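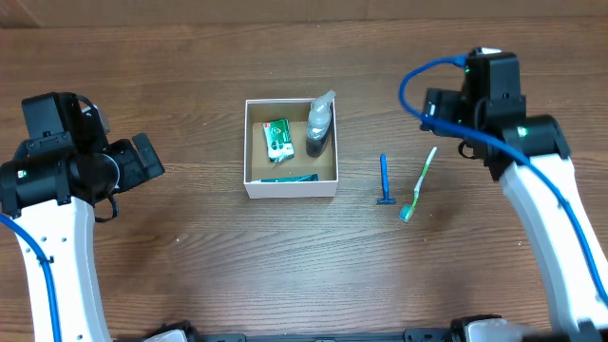
Painted ceiling at Drevent — consolidate or take down?

tollgate_ann
Posting quick before I go back up the scaffold. Meeting house at Drevent, painted plank ceiling, over 200 years old. Distemper on pine, blue-gray ground with a stenciled border. 427 boards, all numbered now, took us most of December. Paint is flaking bad on the north side where the old roof leaked. Roof's fixed. Boards are cupped, some of them a lot.

Two camps here. Camp one wants to consolidate the paint from below, in place, leave the boards alone. Camp two wants every board down, flattened, treated on the bench, put back. I'm camp one, mostly. Has anyone done this on distemper? Not oil. Everyone keeps sending me oil paint reports.

rafterman
In place. Every time. You pull old boards and the tongues snap, then you're splicing for a year.

Moss and Mortar
Depends what's holding them up. Cut nails or wrought? Wrought nails clenched over the joists, you will not get those out clean. If it's face-nailed from below you've got a chance.

tollgate_ann
Cut nails, face-nailed. 1,096 of them on the plan, minus whatever rusted through. Heads are painted over so every one you pull takes a ring of paint with it. Which is my whole argument.

Moss and Mortar
OK that's a decent argument.

hollis_bench
Going to disagree with both of you. Did a church near Rinus, same kind of thing, smaller. We consolidated overhead for a whole season and the next winter half of it let go again. Salts and old bat mess on the back side of the boards, never got cleaned, because we couldn't reach it. Took them down in the end anyway. So we payed twice. If the backs are dirty you're gluing paint to a problem.

rafterman
Did you have attic access at Rinus?

hollis_bench
No. Ceiling nailed to the underside of the rafters, no crawl space.

rafterman
Well there you go, different job. Ann, can you get above it?

tollgate_ann
Yes, low attic, you can belly along the tie beams. Been up with a brush and a vacuum. Backs are dusty but sound. No salts I could see, haven't tested. Should test.

quillfeather
Test first, then argue. Also what is the binder, do you know? Animal glue distemper will go soft and stain if you look at it with anything water based. Tide lines forever.

tollgate_ann
Animal glue we think. Lab sheet not back. The contractor (Opoku) is pushing Prolelen, says they've used it on limewash and it's fine. I've never touched the stuff. Anyone?

quillfeather
Tried it once on a stenciled plaster wall. Held the flakes OK. Darkened the ground a shade, maybe more than a shade. On blue-gray you'd notice. Wouldn't put it on a ceiling I liked without a trial patch and a few months' wait.

Moss and Mortar
I've used it plenty and never had it darken. People put it on too strong. Thin it way down, two passes, blot.

quillfeather
Thinned it. Still darkened. Different wall I guess.

Moss and Mortar
Maybe dirt underneath getting wetted out? Would look the same.

quillfeather
Could be. Not going to swear to it.

Necati Değirmenci
Hello, new here. I worked on wooden ceilings for years, house museums mostly, a lot of distemper. We used a weak fish glue, warm, with a little alcohol first so it runs under the flake. Small brush, tissue, then a soft press. Slow. Two people did 8 boards in a good week. But matte stays matte, and if someone later wants to undo it they can. For the cupped boards we did nothing. A cupped board that is not moving is fine.

rafterman
^ this. Leave the cups.

hollis_bench
Except cupping opens the joints and then dust comes down through onto the paint. But fine, I'm outvoted. You can lay something breathable over the backs to catch it. Not plastic!! Saw plastic once, never again.

tollgate_ann
No plastic, promise. Necati, what strength for the fish glue? And did you surface clean before or after?

Necati Değirmenci
After, always. Dry sponge only. Strength you must find on your own boards, start weaker than you think and test in a corner behind a lamp or somthing.

tollgate_ann
Great. Plan for now — salt test on the backs, three trial patches on the worst board by the north door, fish glue, Prolelen thinned, and one left alone. Opoku can grumble. Light's going, will post when the lab sheet comes.

quillfeather
Take your photos in raking light and the same time of day or you'll never be able to compare the patches.

rafterman
And write the patch locations down somewhere that isn't your phone.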